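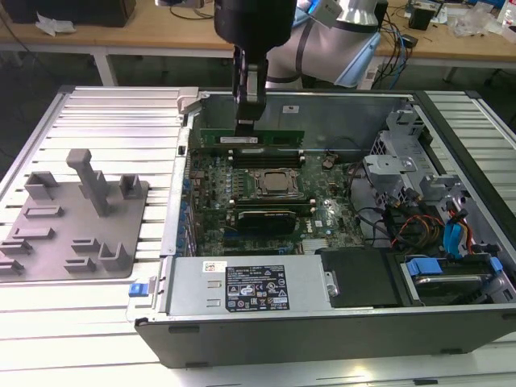 Geöffneter Computer mit Greifarm am Speicherbaustein

Wie entsteht eine Musikaufnahme?

Wenn du ein Lied hörst, klingt es meistens so, als würden alle gleichzeitig in einem Raum spielen. Oft stimmt das gar nicht. Viele Lieder werden Stück für Stück aufgenommen und erst später zusammengesetzt.

Vom Ton zur Zahl

Ein Ton ist eine Bewegung der Luft. Wenn jemand an einer Gitarrensaite zupft, schwingt die Saite hin und her und bringt die Luft mit zum Schwingen. Im Mikrofon sitzt eine dünne Haut, die Membran. Sie schwingt mit, fast wie das Trommelfell in deinem Ohr. Das Mikrofon macht aus dieser Bewegung einen elektrischen Strom, der stärker und schwächer wird.

Mit Strom allein kann ein Computer noch keine Musik speichern. Er braucht Zahlen. Ein Gerät mit dem langen Namen Analog-Digital-Wandler misst den Strom viele tausend Mal in der Sekunde und schreibt jedes Mal eine Zahl auf. Aus der langen Reihe von Zahlen kann man den Ton später wieder herstellen.

Was ist eine Spur?

Jedes Instrument bekommt bei der Aufnahme meist eine eigene Spur. Du kannst dir eine Spur wie eine durchsichtige Folie vorstellen. Auf einer Folie ist das Schlagzeug, auf der nächsten der Bass, auf einer anderen der Gesang. Legt man alle Folien übereinander, sieht man das ganze Bild.

Die Band Riviere hat für ihr Lied „Clullbridge“ 30 Spuren benutzt. Allein das Schlagzeug brauchte mehrere davon, denn an der großen Trommel, an der kleinen Trommel und über den Becken stand jeweils ein eigenes Mikrofon.

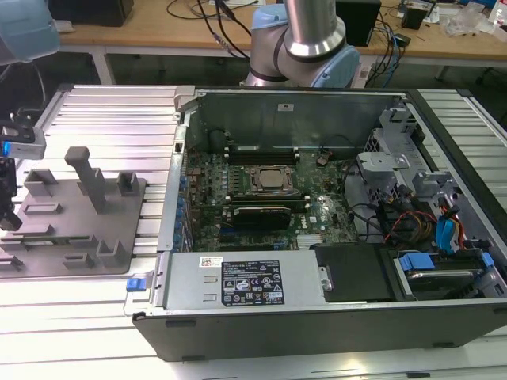
Meistens ist das Schlagzeug zuerst dran. Es gibt vor, wie schnell das Lied ist. Damit niemand schneller oder langsamer wird, hören die Musiker im Kopfhörer ein Klicken. Danach kommt der Bass. Er spielt die tiefen Töne und passt genau auf die große Trommel auf. Dann folgen Gitarre oder Klavier und zum Schluss der Gesang.

Esther Temba singt bei Riviere. Den Refrain hat sie im Studio sehr oft gesungen. „Nach der letzten Aufnahme war ich heiser und hatte großen Hunger“, erzählt sie. Am Ende wurden die schönsten Stellen aus 3 Aufnahmen zusammengefügt. Wenn das gut gemacht ist, hört man die Übergänge nicht.

Was macht die Tontechnikerin?

Lucienne Bouvier ist Tontechnikerin. Sie stellt die Mikrofone auf und achtet darauf, dass nichts brummt oder knackt. Wenn alle Spuren fertig sind, beginnt das Mischen. Dabei stellt sie ein, wie laut jedes Instrument ist und ob es eher von links oder von rechts kommt.

Sie kann auch Hall hinzufügen. Hall kennst du aus der Kirche oder aus dem Treppenhaus: Der Ton klingt noch ein bisschen nach. Ein Lied, das in einem kleinen Zimmer gesungen wurde, kann dadurch klingen wie in einem Saal mit 800 Plätzen. 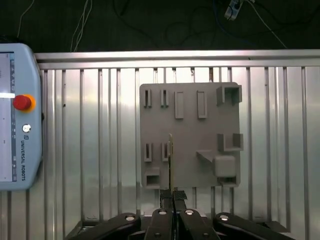
Nach dem Mischen kommt noch das Mastering. Dabei wird das fertige Lied noch einmal als Ganzes bearbeitet. Es soll im Auto, im Kopfhörer und in einem kleinen Küchenradio gut klingen. Bei einem Album wird auch geprüft, ob alle Lieder ungefähr gleich laut sind.

Probier es aus

Du brauchst zwei Geräte, mit denen man Ton aufnehmen und abspielen kann. Klopfe auf dem Tisch einen einfachen Takt und nimm ihn mit dem ersten Gerät auf. Spiele ihn ab, singe dazu und nimm beides mit dem zweiten Gerät auf. Jetzt hast du Klopfen und Gesang in einer Aufnahme. Ist der Gesang zu leise, gehst du beim nächsten Versuch näher an das Mikrofon heran.

Wörter zum Merken

Membran: die dünne Haut im Mikrofon
Spur: die Aufnahme eines einzelnen Instruments oder einer Stimme
Refrain: der Teil eines Liedes, der immer wiederkommt

Text: Concetta Amato
22. April 2026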